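Last updated: November 2019

TIDMONT – Cokari today released its setup and care procedure for the hand-held grippers used at its Tidmont site. Before each session, operators wipe the finger pads, check the bolts at the base of both fingers and close the gripper on a folded cloth. Pads are replaced after 800 grasps.

"A worn pad is a small part, and it can spoil a full day of work," said Xiomara Calloway, who directs maintenance at Cokari.
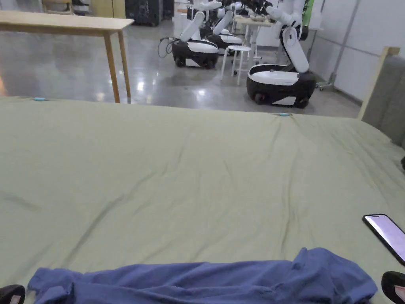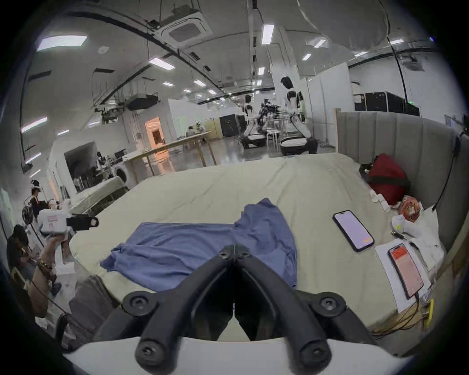
Gripper fingers and a blue cloth on the bed, in both photos.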